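3.2 Course Setting and Collection Procedure

The data were collected during the project phase of a one-semester undergraduate course in robot learning at Clarham. Students worked in pairs and were responsible for the whole pipeline: choosing a household task, recording demonstrations with hand-held grippers, cleaning the recordings, and training a policy with the course codebase, Pivoneo. The codebase was given to all pairs in the same version in April and was not changed until grading had ended. Pairs could adjust the training settings but not the network.

The task considered in this section is bed clearing. Small personal items are spread on a made bed, and the operator picks them up one after another and places them in an open box. The task was selected for two reasons. First, soft and thin items are poorly covered by the tabletop sets used in earlier offerings of the course. Second, the support surface itself deforms. A fingertip that goes a few millimeters too low on a tabletop makes contact and stops, while on bedding it gathers the sheet together with the item, and the resulting grasp is hard to tell from a good one in the gripper-width signal alone.

Each pair was allotted 50 minutes per recording block, including setup. A block consisted of up to 40 demonstrations, and items were laid out again by the partner between demonstrations. The instructions asked for varied placement, with some items close together, and for at least one flat item in every layout. Approach direction was left to the operator. Figure 1a gives the view available to the policy with the jaws open over a flat item, a disposable face mask on patterned bedding.
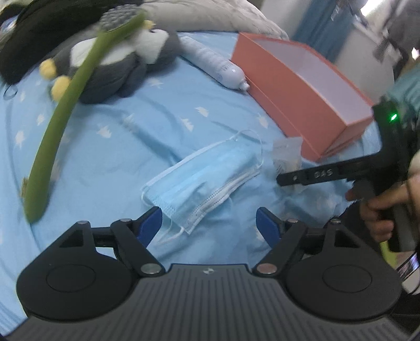 Reviewing the task definition before collection began, Gidadside objected that leaving the approach direction free would produce several valid grasps for the same layout, and that a policy trained on so few demonstrations would average them. A fixed approach from the foot of the bed was suggested instead, with free approach kept for a later block. We kept the free approach in all blocks but recorded the direction as a label, so that the objection could be tested after the fact. The comparison is reported in Section 4.3.

Across all pairs, 1,281 demonstrations were submitted. Of these, 149 were removed during cleaning. A demonstration was removed if tracking was lost for longer than the filter could bridge, if the item left the view before the jaws had closed, or if the two streams could not be aligned in time. Failed grasps were not a ground for removal as long as the operator recovered within the same demonstration. Several pairs had deleted such cases on their own before submission, in spite of the written instructions, and the share of recoveries in the final set is therefore lower than the share that occurred in collection. We have no record from which the difference could be estimated.

Labels were added by the students with the Inthanon annotation tool. Every demonstration was divided into four phases: approach, closing, lift, and placement. The boundary between closing and lift caused the most disagreement within pairs. On a rigid surface the two phases are separated by a visible break in contact. On bedding, the sheet may rise with the item for part of the motion, and the moment of separation depends on what the annotator takes as contact. The guideline was changed after the first block so that lift begins at the first upward movement of the fingertips after the jaws have stopped closing, whether or not the sheet is still touched. First-block labels were then redone under the new rule by the same annotators. Small wrapped items held between the fingertips, as in Figure 1b, were labeled under the same rule.

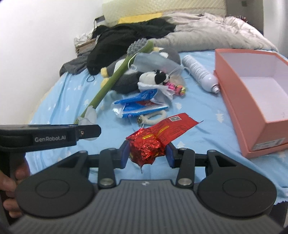
Figure 1. Views from the hand-held gripper in the bed-clearing task. (a) Open jaws at a face mask on the sheet. (b) A small red foil package held between the finger pads.

The revised labels were used for all results that follow. Training and test sets were split by pair and not by demonstration, which keeps the habits of a single operator from appearing on both sides of the split. Grading did not depend on policy performance. Students were graded on the written protocol, the consistency of their labels, and a short report on errors, and they were told so before the first block.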